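A Friday at the Galtley garment works

I had wanted to see the Galtley works for a while. I sew a bit at home, badly, and most of what I own with a zip in it has been mended by someone else. They open the doors to visitors twice a year, in spring and in October, and I booked for the Friday of the autumn one.

Galtley is two stops past Undcombe on the branch line. The walk from the station is uphill and there is no pavement for the last stretch, so wear proper shoes. You sign in at a hatch, get a sticker, and wait in a corridor with a long rack of old sample coats. We were let through at half past ten.

Our guide was Anca Stanciu, who runs the finishing room. She talks quickly and does not repeat herself, so stand near the front. The tour starts upstairs in cutting, where the cloth is laid out in layers on a table that runs nearly the whole length of the building. The cutter was working on a navy cotton for school aprons. He let us feel the weight of the stack and then sent us away again before he switched the blade on.

Next was the cloth store. It has 637 shelf spaces, each with a number painted on the front edge, and the oldest numbers have been painted over so often that they stand up from the wood. Most of the cloth comes from a mill called Grotis. The plain cottons are kept low down and the knits and meshes are up on the higher shelves, wrapped. Anca took down a roll of open mesh and passed the end along the line. It stretched more one way than the other, and she said that was most of what anyone needed to know about sewing it.

The part I had come for was downstairs, where zips are put in and linings closed. Mesh is harder work than I had thought. The cloth has holes in it and gives when you pull, and the zip tape does neither, so if the two are fed through together without care you get a ripple all the way down the front. They hold the tape first with a line of long stitches, check it flat on the table, then sew it properly. Any solid lining goes in afterwards, and the bottom corner is turned by hand.

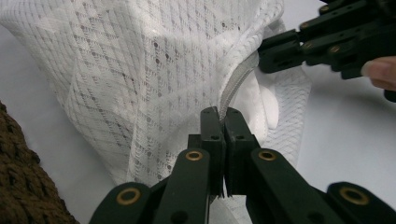 How do you stop a zip going wavy in a stretchy mesh? Put a thin strip of woven tape behind the seam before you sew, use a slightly longer stitch, and don't pull the cloth from behind the needle.

I asked Sebastian Matei, who has been on zips the longest, whether he pins or clips. He uses clips on anything open, as pins drop through or catch. He also had a box of rejected zips under his bench and let people rummage. I took two short grey ones for a cushion I have been putting off.

After that we had pressing, which was hot and loud and over quickly, and then packing. Orders go out in boxes marked with the Pîrvu label, the name the firm sells under. The board on the wall had 1,793 pieces down for the week.

The shop is by the exit. Remnants are sold by weight and I found a good piece of mesh with a flaw near one end – easy enough to cut round. Thread was cheap too, though mostly in odd colours. There is a tea urn but no food, and the nearest café is back down by the station and shuts at two.

The tour took just under two hours, with a fair amount of standing. There are stairs and no lift to the cutting floor, so ring beforehand if that is a problem. They take 400 visitors over each open period and the morning slots go first. Trains back to Undcombe are hourly. I missed one by a minute and sat on the platform with my bag of remnants until the next.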